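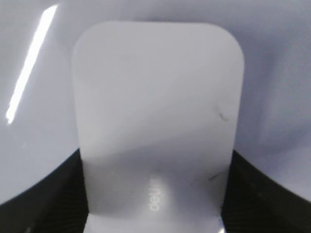

Why does metal feel cold?

Put one hand on a metal tap and the other hand on a wooden door. The tap feels colder. Now think about where they are. If they have both been in the same house all night, with no sun on them and no hot water running, they are at the same temperature. A thermometer would show the same number for each one.

So why does your hand say something different?

Your hand is not a thermometer

Your skin has tiny nerve endings that notice heat and cold. They don't measure the temperature of the tap or the door. They notice what is happening to your own skin. If your skin is losing heat quickly, your brain gets the message "cold". If your skin is gaining heat, the message is "warm".

The inside of your body stays close to 37 degrees Celsius. Your hands are usually a bit cooler than that, but they are still warmer than most of the things in a room. When you touch something, heat moves out of your hand and into the thing. Heat always travels from the warmer place to the cooler place by itself. It never goes the other way unless a machine such as a fridge makes it.

What changes is how fast it goes.

Conductors

Everything is made of very small particles, and the particles are always jiggling. In hot things they jiggle more, and in cold things they jiggle less. When you touch a spoon, the particles in your fingers bump the particles in the spoon and set them jiggling a little harder. They bump the ones beside them, and so on down the handle. This is called conduction.

Metals have an extra trick. They contain even smaller particles called electrons, and some of these are free to move about inside the metal. They carry heat along with them, so it spreads much faster than it could by bumping alone. A material that lets heat through easily is called a conductor. Silver is the best conductor of all the metals. Copper is close behind, then gold and aluminium. Steel is slower, but it is still much faster than wood.
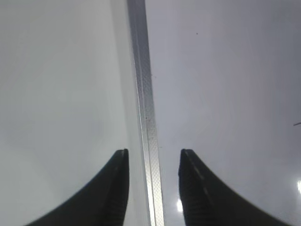
Metals let heat through easily.

When you hold a piece of metal, the heat from your fingers doesn't stay where you are touching. It runs off into the rest of the metal, and more heat leaves your hand to follow it. Your skin cools down, and the metal feels cold.

Insulators

Wood, plastic, rubber, wool and cork are slow. Heat from your hand warms the thin layer you are touching and then mostly stays there. After a second or two that layer is nearly as warm as you are, and very little heat leaves your hand. A material like this is called an insulator.

Air is a very good insulator too, as long as it can't move around. A woollen jumper is full of small pockets of trapped air. The jumper doesn't make any heat. It slows down the heat that is leaving you. Birds fluff up their feathers on cold mornings to do the same job.

This is also why saucepans often have plastic or wooden handles. The pan needs to carry heat from the stove to the food, so it is made from a conductor. The handle needs to stay cool enough to hold, so it is made from an insulator.
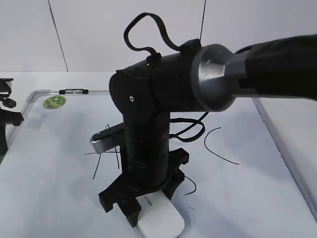
Hot days work the same way, only backwards. A metal slide in full sun can be hotter than your skin. Now the heat moves from the slide into you, and because metal is a good conductor it moves fast. The slide can burn you. A wooden bench at the same temperature would feel hot as well, but the heat would take longer to reach you. Always check a slide with a quick touch before you sit down — the playground at Kaltard has a sign about it.

Try the butter race

You will need a metal spoon, a wooden spoon, a plastic spoon, a mug, a little cold butter and nine frozen peas. Ask an adult to pour the hot water.

1. Stand the three spoons in the empty mug with their handles in the air.
2. Use small dabs of butter to stick three peas on each handle, one low, one in the middle and one near the top. Keep them all above the rim.
3. Ask the adult to fill the mug halfway with hot water.
4. Watch for ten minutes and write down which peas slide first.

Heat has to travel up the handle to melt the butter. Try it again with different spoons if you have them. A thick spoon and a thin spoon may not give the same result, even if both are metal.
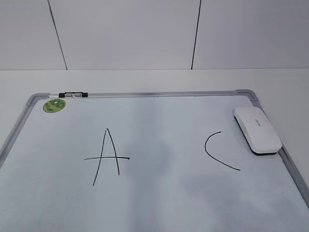
Words by the Markilent Junior science page

More questions

Can metal get too hot to stay solid?
Yes. Water boils at 100 degrees Celsius at sea level, and a silver spoon would be fine in it. Silver melts at 962 degrees, far hotter than a kitchen oven can go.

Why do bathroom tiles feel colder than the bath mat?
Tiles carry heat away from your feet faster than a fluffy mat does. The mat holds trapped air as well.

Does metal feel cold to a lizard?
We can't ask one. A lizard's body is often close to the temperature of the air around it, so not much heat would flow either way.

Is there anything that lets no heat through?
Conduction needs particles, so it can't cross a completely empty space. A vacuum flask has two walls with almost all the air taken out from between them. Some heat still gets out through the lid and the neck, and your soup will go cold in the end.

Words to know

Conduction: heat moving through a material from particle to particle.
Conductor: a material that heat moves through easily.
Insulator: a material that heat moves through slowly.
Vacuum: a space with almost nothing in it, not even air.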